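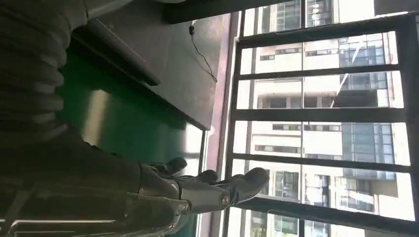
The hand open between runs, by the window at Renel.

Re: [canix-users] Open day at Renel, worth the trip?

On the list last night, a member in Derese wrote:
> Did anyone get to the Renel open day in August? We have a
> multi-fingered hand on order and I'd like to know how it does
> on small parts. Also whether they let visitors near it.

I went, coming in on the early train from Jeltholm. The hand was shown in the upstairs room with the high-rises across the way. They take groups of 6, and you get 22 minutes with the arm before the next group comes up. You can stand fairly close, but only staff may touch the controls.

Small parts were mixed. It picked up M8 bolts every time I watched. Flat washers gave it trouble and it dropped two of them. The operator said the counter stood at 1,965 grasps that morning and that they check the finger joints every 300.

The Canix driver was running on a plain laptop, same release most of us use. I asked about the lag on closing that came up here in spring. They see it too and have no fix yet.

Bring your own sample parts if you go. They tried two of mine without any fuss. Parking is poor, so take the train.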